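About Inuncombe Textile Care

Inuncombe Textile Care launders, sorts and folds soft goods for guesthouses, clinics and private households. The company was set up by Gerrit Naidoo and Dayana Puma in a former seed store on Stanerberg Road. It now occupies the whole ground floor, with receiving at the north end and dispatch at the south.

Work is divided into four stages: receiving, washing, drying and folding. Each stage has its own lead and its own written procedure. Naledi Le Roux runs receiving, where items are sorted by fiber, color and weight before anything is washed. Mingxuan Yuan is responsible for washing and drying. Sverre Isaksson leads the folding room and maintains the fold sheets, which set out the finished size and orientation for every item type we accept. There are 131 fold sheets in use.

Most of what we process is white. Flat cotton goes through a separate line from pile and brushed fabrics, which are handled in smaller loads and at lower temperatures. Fleece throws, flannel sheets and felted pads are never pressed. They are dried on low heat, shaken out by the corners and laid flat for 30 minutes before folding.
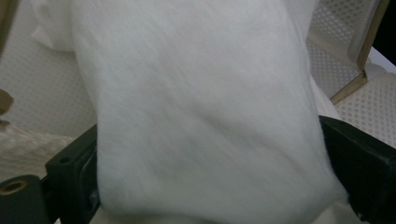 Page last changed: 2020-02-16

Soft white fabric with a short, fuzzy surface shows faint creases even when it is in good condition. We do not treat these as a defect. Matting is graded separately at inspection, on a scale of one to five, and any item graded four or above is set aside and reported to the customer with the next delivery. A customer may ask for it to be returned, replaced from their own reserve stock or cut down for cleaning cloths.

Folding is done in thirds for throws and in quarters for sheets, with the closed edge facing out. Stacks are limited to ten pieces. Brushed items are stacked no higher than six, as the lower pieces flatten under load.

The folding room handles some 2215 pieces in a normal week. August is the heaviest month, and extra evening shifts are scheduled from the first Monday. Contract customers are asked to confirm August volumes by the end of June.

Our largest contract is with the Tranau guesthouses. Household work is accepted at the Ndlovu counter, which is open on weekday mornings. There is no minimum order for households. The minimum for contract customers is 1000 pieces per quarter.

Samples of unfamiliar fabrics can be left at the counter for a test wash. Results are normally ready in three working days.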